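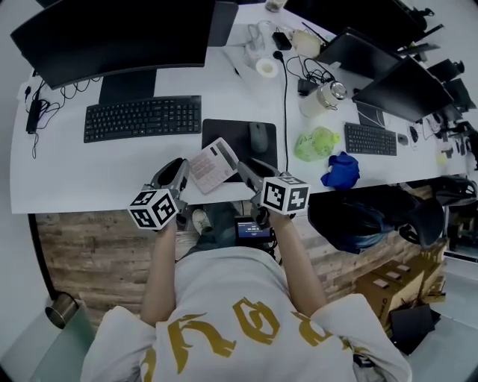 Two hand-held grippers on either side of a desk calculator. The cubes on top carry the square markers used for tracking.

Main page | Topics | Recent changes | Glossary | Contribute

Hand-held gripper demonstration

Hand-held gripper demonstration is a way of teaching a robot a task by doing the task yourself, with a robot-style gripper in your hand (or one in each hand) and no robot arm attached to anything. You pick things up, put them down, and the movement of the tool gets recorded so that a robot with similar fingers can learn from it later. I've written most of this entry from my own time doing it, so expect a few opinions along the way!

It belongs to a wider family usually called learning from demonstration, or imitation learning. The other well-known members are kinesthetic teaching, where you grab the actual arm and push it through the motion, and teleoperation, where you steer the arm from a distance with a controller or a second, smaller arm. I've tried all of them and I keep coming back to the hand-held kind, mostly because I can do it at an ordinary desk and my shoulders still work the next day.

How it works

Each tool has a pair of fingers, something to record with, and some way of working out where the tool is. A common trick for that last part is the fiducial marker, a black-and-white square pattern that a camera can recognize and measure. Put patterns on several faces of a cube, mount the cube on the tool, and there's a good chance at least one face can be seen however you twist your wrist. With two tools you need to know where each one is compared with the other, and that's where a head camera earns its keep — it can often see both cubes at once.

A camera on the tool itself gives the close-up view. It's usually a very wide one, so straight things like ceilings come out curved, and your own fingers (the gripper's, I mean) sit in the same part of the picture all the time. People who are new to it find the view odd. I did too, but the robot will be looking through much the same kind of lens, and matching the two is the whole idea.
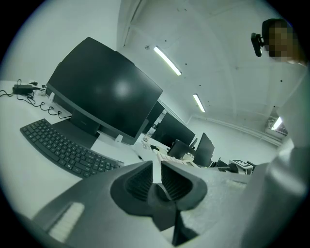

Choosing a task

Desk tidying is a favorite. Keyboards, mice, calculators and cables are all over the place in any office, and they're awkward in different ways. A calculator is flat and wants to be pinched by its sides. A mouse is rounded and likes to slip. Cables are a nightmare and I'd leave them until you've got some practice in.

My first real batch was on the Korham desk set, which asks for 500 demonstrations of small-object moves, and I managed 11 on the first afternoon. Eleven! I was gripping far too hard and stopping to think in the middle of every move. By the end of October I had 782 usable ones across two desk layouts, and nearly 1376 recorded in all, so you can see how many went in the trash.

Two-handed work

Using both hands is harder than it sounds. With bare hands you pass things across without a thought, but with two grippers you have to decide which one holds and which one moves, and then stick with it. Jeko, the labeling tool I use, marks a recording as "unclear lead" when both tools close on an object at the same moment, and I used to get that one constantly. What fixed it for me was bringing one side in, pausing for a breath, then bringing in the other.

Common problems

Hidden markers are the big one. If your forearm crosses over the other cube, tracking can drop out, and you may not find out until you process the recording. Lean a little less and keep your elbows wide.

Speed is another. Going slowly feels careful, but a robot that learns from slow, wobbly moves will be slow and wobbly too. I aim for the pace I'd use carrying a full cup of coffee.

Then there's sameness. If the mouse always starts in one spot, the robot learns the spot. Shift things a bit between takes — turn the calculator, slide the mouse pad over, swap sides.

Related terms

Vurnance: a file layout for paired gripper recordings, with both hands kept on one clock.
Ñahui: a practice routine for two-handed passing, good for warming up.
See also: Kinesthetic teaching; Teleoperation; Fiducial marker; Imitation learning

Categories: Robot learning | Demonstration methods | Hand-held tools

This page was last updated on Wed 20 November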